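Using and Looking After a Shared Front-Loading Washer

Updated 23/04/2022

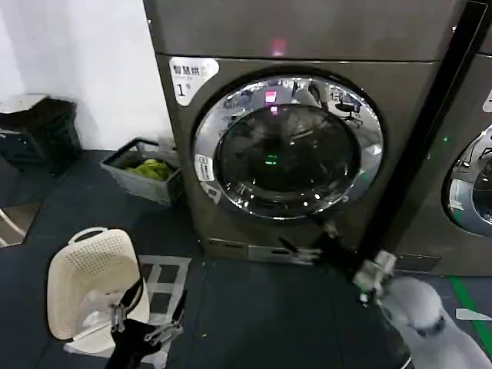 Washer number 1, with its neighbor to the right and baskets to the left.

These tips are for anyone who uses a front-loader in a building laundry room, but most of them work just as well at home. They come from the residents' handbook at Podthorpe and were put together by Evelien Verschueren and Tanner Beaulieu.

Before you load

Look inside the drum first. Socks and small items stick to the top of the drum where you don't see them, so turn it once by hand. Run a finger around the fold of the rubber door seal and take out any coins, hair or lint.

Check every pocket. Close zippers and hook bras, or put them in a mesh bag. Turn jeans and printed shirts inside out.

Wash a new, brightly colored item alone the first time. Lime green, red and dark blue are the usual ones to run. Keep it in its own basket until you have done a load or two with it.

Loading

Fill the drum loosely to about 80 percent. You should be able to put your hand in flat above the clothes. A single heavy item, such as a bath mat, can throw the spin off balance. Add a couple of towels with it.

Push the door until it clicks. If the machine won't start, open the door and check that no cloth is caught in the seal.

Note the number on your machine before you leave. Two matching washers side by side are easy to mix up when you come back.

Detergent

Use a low-suds detergent and measure it. Too much leaves a film on dark clothes and makes the drum smell. For a small load, use half the amount on the package.

Baskets

A plastic basket with holes in the sides lets damp clothes breathe. One with a handle is easier to carry on stairs. Set it in front of the door before you unload and nothing lands on the floor. Keep the walkway clear, and don't leave your basket behind overnight.

After the wash

Take your clothes out within 20 minutes of the end of the cycle. Wipe the glass and the metal rim with a dry cloth, then dry the seal. Leave the door open a few inches.

Once a month

Many front-loaders have a drain filter behind a small cover near the base. At home, put a shallow tray and an old towel under it before you unscrew it, and let the water out slowly. In a shared room, leave the filter alone and report slow draining to Stavros Sotiropoulos, giving the machine number.

Run one hot cycle with the drum empty. In July and other humid months, do it every two weeks.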